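About Wolau

Wolau tests machines that are supposed to handle laundry. We were set up in Jurport by Kamala Rao and Balakrishnan Nadar, who had both sat through enough sales demonstrations to distrust a flat towel on a clean bench. We don't build robots and we don't sell them. We find out where they fail, and we write it down.

Most of our work is with children's clothes and bedding, in poor light, with grippers on crumpled fabric and at the corner of a hem.

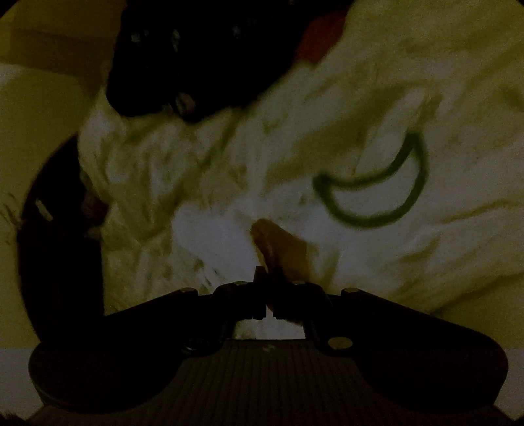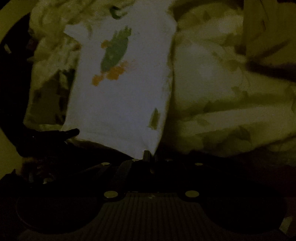 Why does a gripper report a good hold when it has missed the cloth?
Many of them only check how far the fingers have closed. A fold of thin cotton and no cotton at all can give nearly the same reading, so the software carries on as if the shirt were there.

That fault is how we got our first real client. In December a folding cell at Nair logged 900 picks and called every one a success. Usha Kaimal went through the recordings and found 43 where the fingers had shut on nothing — and 2 where they had shut on an operator's sleeve. The supplier called these edge cases. We called them a reason to stop the line, and Nair stopped it.

Tharun Kurup now runs our fault bench at Urmont. We publish no star ratings and we give no badges. If a supplier says a problem was fixed by an update, we ask for the old version too and run both.

Visits to Urmont are by appointment, mornings only. Ask for Tharun Panicker.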